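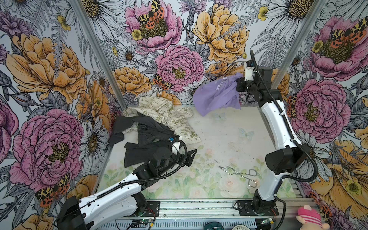
Elias Darwish
Sort by print before you sort by colour. Plastisol lettering on one shirt will mark the face of whatever it's pressed against in a hot dryer, and a colour sort doesn't help with that. Turn anything printed inside out and run it at 30.

hamdan_coldwash
Posts: 1,343
Disagree on the order. Colour first, print second. A dark garment that hasn't finished bleeding will do more harm to a cream ground in one cycle than a dryer will do to lettering in ten. The cream piece with the Earth Day print and the charcoal one shouldn't share a pile, let alone a drum. The purple goes with the darks until proven otherwise.

Omar Zoubi
Original poster back. Should have put the question in the first post. I have mixed printed cottons, mostly secondhand, with no care labels on half of them. I want one routine for sorting, washing and folding that doesn't need a decision per garment. Water here is hard. Machine is a Lultel front loader, cold fill only, lowest heated setting is 30.

Elias Darwish
Then 30 for everything and split on bleed risk. Test is a damp white cloth held on an inside seam under a warm iron for a few seconds. If it picks up colour, it washes with darks.

rurnthorpe_linen
The damp cloth test finds loose surface dye. It won't tell you what happens over a full cycle with detergent in hard water. I'd do the first wash of every dark piece on its own and look at the rinse water. Tedious but you only do it once per garment.

Nobody has mentioned the surface. There are dark crumbs and bits of dirt over the floor there, more of them in the middle and to the right. Fine for sorting dirty washing, useless for folding clean. Cream cotton will pick that up and you'll be rewashing a clean shirt. Wipe down between the two jobs, or sort on a sheet and shake it out.

Omar Zoubi
Fair point about the surface. Would a patterned one be a problem in itself? I've found lint harder to see on a floral print than on plain white.

rurnthorpe_linen
It is harder to see. Put a plain white towel down for the folding stage. Side light shows up lint better than overhead.

hamdan_coldwash
Agree with the towel. On the temperature, I'd still go to 40 for cream cotton if the print is water-based ink. You can feel the difference — plastisol sits on top as a film, water-based ink is in the fabric. Greasy collars don't shift at 30 with ordinary powder.

Elias Darwish
They do with an enzyme powder and a longer soak. I wouldn't go to 40 on an unlabelled secondhand garment. You don't know the fibre content.

hamdan_coldwash
Burn test on a thread from the seam allowance. Cotton leaves soft grey ash, polyester leaves a hard bead.

Elias Darwish
And a blend leaves a bit of both, so you're back to 30.

Omar Zoubi
Going with 30, darks alone for the first wash, prints inside out, white towel for folding. I'll put the cream cottons through a soak first and report on the collars in November.

flelurik
For hard water add washing soda to the soak, and dissolve it fully before the fabric goes in. Leave it out for wool and silk.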